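Looking after dark shirts and jackets with pale buttons

Household tips – Clothes and mending
Last updated 05/07/2024

Black and charcoal clothes show everything. Lint, deodorant marks, shiny patches from the iron and faded seams all stand out, and if the garment has white or pearly buttons, a missing one can be seen from across the room. The notes below cover checking, washing, ironing and storing this kind of garment, and sewing the buttons back on.

Check it flat before you wash it

Do this on a pale surface with good light. A white table top or an old sheet on the bed will do. A black garment on a dark bedspread is hard to read, and you will miss the small things. Clear the surface first and wipe it, as dark cloth picks up crumbs and dust at once.

Lay the body down, pull the sleeves out to the sides and let any extra length hang over the edge nearest you. There is no need to smooth it perfectly at this stage. Then look at the fastenings. Pale buttons are easy to find against black, so run your eye along the front, then the cuffs, then the collar if it has one. Tug each button gently. If it lifts away from the cloth on a long thread, take it off now and put it in a saucer. It won't survive a spin.

Look for tags as well. Shop tags and dry cleaning slips get left on more often than you would think, and a paper one will break up in the wash and leave white bits all over the fabric.
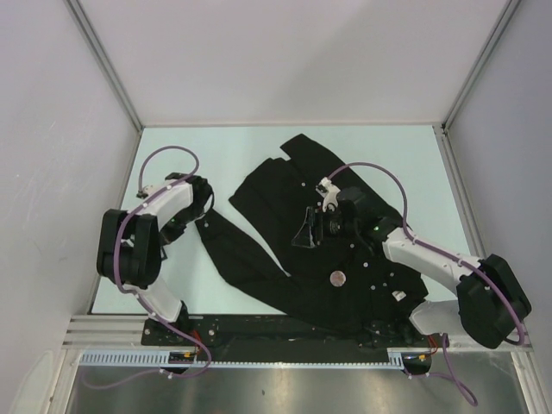 I would add the inside seams to that list, wrote a reader from Undmont. My black work shirt went at the side seam long before it lost a button, and because the thread was black too I didn't see it until my elbow was through. Now I turn everything inside out first and pull lightly along each seam. It takes no time and I have saved two shirts that way.

It is a fair point. Turn the garment inside out after you have looked at the front, check the seams, and leave it inside out for the wash.

Washing

Read the care label first and follow it if it disagrees with anything here.

Wash dark clothes together, on a cool setting, with a liquid detergent. Powder can leave pale streaks in the folds, especially if the drum is packed tight. Fasten zips, but leave buttons undone. Done-up buttons pull at their holes when the drum turns, and the holes stretch.

Don't use fabric softener on ribbed or twilled cloth. It sits in the weave and attracts fluff. If you like something in the rinse, 100 ml of plain white vinegar in the softener drawer is enough for a normal load. The smell goes when the clothes dry. Never mix it with bleach.

Dry out of direct sun. Black turns brown surprisingly fast on a line in full summer, and the shoulders go first. We hang ours inside out, on a wide hanger, in the shade of the back wall.

Ironing around buttons

Iron dark cloth on the wrong side wherever you can. If you have to go over the right side, put a thin cotton cloth in between. A clean handkerchief or tea towel works well. Without it you will get a shine on the seams and the pocket edges, and a shine is very hard to get out again.

For the button band, lay the garment face down on a folded towel. The buttons sink into the towel and you can press the back of the band flat. Don't run the iron over the buttons themselves. Plastic ones can melt or go cloudy, and shell ones may crack. Do the collar first, then cuffs, sleeves, and the body last.
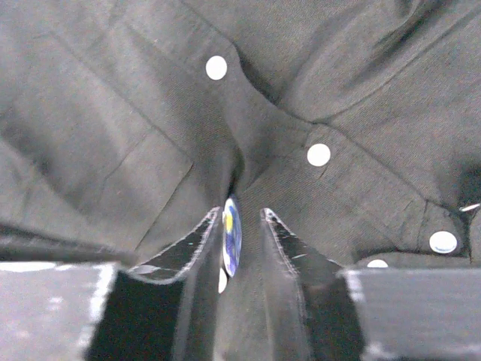
Deep creases that have been left in for a long time need damp as well as heat. Spray lightly with water, roll the garment up in a towel and leave it for 5 minutes before you start. Thick cloth may need a second go.

Sewing a button back on

You need a needle, a pair of small scissors, a pin and strong polyester thread. The 200 metre reels sold for general sewing last for years. We use Grustiritz thread from the market at Standdale, but any decent make is fine.

Match the thread to the other buttons, even where it doesn't match the cloth. White buttons on black are sometimes sewn with black and sometimes with white, and one odd one will show.

Pull out the old thread and mark the spot with the pin. Start with two small stitches on the right side, where the button will cover them. Lay a matchstick or a second pin across the top of the button and sew over it, 3 times through each pair of holes. Slide the matchstick out, lift the button, and wind the thread around underneath to make a short stem. Take the needle through to the back and finish off with two more small stitches.

If the button has a shank on the back in place of holes, leave out the matchstick. The shank does the same job.

Spare buttons

Keep spares in a jar, or in a tin with compartments such as the Hemmin ones. Leave them in the little bag they came in and write on it which garment they belong to. If you have no spare, take one from the very bottom of the front, or from inside the hem, and put the nearest match you have in its place.

Putting dark clothes away

Brush before storing, not after. Winter things that have been in a cupboard since spring should come out in October for an airing and a quick check for moth, particularly under the collar and inside the cuffs.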